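Das ganze Album am Stück? Bitte nicht schon wieder

Ich muss mal was loswerden, und ich weiß, dass ich mir damit in manchen Kommentarspalten keine Freunde mache: Ich kann diese Albumshows nicht mehr sehen. Ihr wisst schon, »XY spielen ihren Klassiker in voller Länge«, fettes Jubiläumslogo aufs Plakat, zehn Euro mehr auf den Ticketpreis, und alle flippen aus.

Im Februar war ich bei Tredon im Gusteseck. 469 Leute passen da rein, es war ausverkauft, und gespielt wurde »Celtlow« von vorne bis hinten. Ich liebe diese Platte! Ich hab sie als Teenager auf Kassette überspielt, und zwar so oft, dass das Intro irgendwann leierte (ich finde bis heute, dass es leiernd besser klingt). Eigentlich war ich also genau der Typ, für den man so einen Abend veranstaltet. Und trotzdem stand ich nach dem dritten Song da und dachte: So, jetzt kommt der mit dem langen Akustikteil, dann der Stampfer, dann der, bei dem ich immer vorgespult habe.

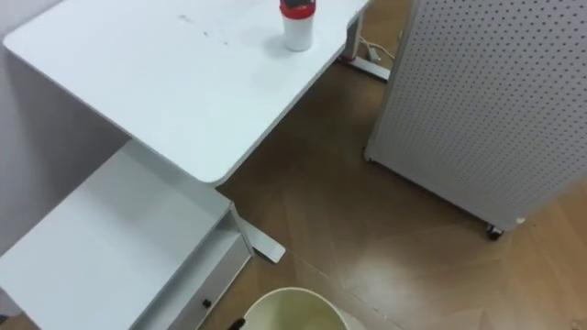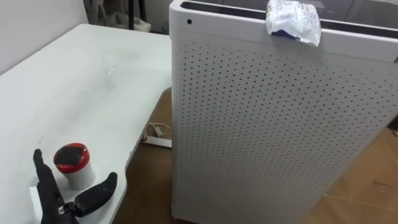
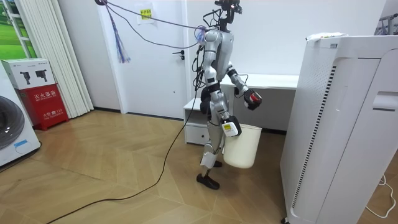
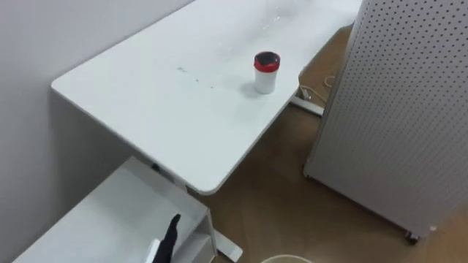 Von T. Subramaniam

Eine Platte ist nämlich anders gebaut als ein Konzert. Auf Vinyl stehen die Hits gern vorne, damit man im Laden beim Reinhören hängen bleibt, und auf der B-Seite liegt dann das Zeug, das im Studio nachts um drei entstanden ist. Zu Hause ist das wunderbar. Auf der Bühne heißt es, dass nach zwanzig Minuten das Beste durch ist und der halbe Saal zur Theke wandert. Im Gusteseck war die Schlange beim siebten Stück länger als vorher am Einlass, und das siebte Stück ist kein schlechtes, es ist bloß ein Kopfhörerstück.

Was mir aber wirklich fehlt, ist das Zittern vor dem nächsten Song. Dieser Moment, wenn das Licht ausgeht, der Drummer viermal einzählt und man noch nicht weiß, was kommt! Dafür fahre ich doch zwei Stunden durch den Regen. Wenn die Reihenfolge seit Jahrzehnten auf der Rückseite vom Cover steht, ist dieser Moment futsch. Früher haben Tredon auch mal einen uralten Demosong mitten ins Set geworfen, da haben vielleicht zehn Leute vorne geschrien wie am Spieß und der Rest hat blöd geguckt. Mir waren solche Abende lieber, auch wenn der Demosong meistens ziemlich rumpelte.

Klar, ich höre die Gegenargumente schon. Manche Lieder hätte man live sonst nie zu hören gekriegt. Stimmt, und den Schlusstrack von »Celtlow« mit seinen fast zehn Minuten habe ich tatsächlich zum ersten Mal live erlebt, Gänsehaut bis in die Schuhe, geb ich zu. Nur hätte man den auch einfach so spielen können, an irgendeinem normalen Abend, ohne Ankündigung. Stellt euch mal vor, was da los gewesen wäre!

Und dann das Geld. Ich gönne es jeder Band, von Streams wird in diesem Genre keiner satt, und wer mit schmerzendem Nacken noch auf Tour geht, soll ordentlich was dafür bekommen. Mich ärgert eher, was mit den neuen Sachen passiert. Tredon haben eine ziemlich gute aktuelle Platte draußen, schneller als die letzten beiden und endlich wieder mit einem Bass, den man hört. Davon kam im Gusteseck kein einziger Ton, nicht mal in der Zugabe. Am Merchstand lag sie ganz hinten, unter den Jubiläumsshirts. Ich hab mir trotzdem ein Exemplar rausgezogen (und, na gut, ein Shirt auch).

Mein Vorschlag wäre die halbe Lösung: drei oder vier Stücke vom Klassiker, gern auch die komischen, dazu was Neues und der Rest nach Laune. Zur nächsten Tredon-Tour gehe ich sowieso wieder hin, die Karte hängt schon am Kühlschrank.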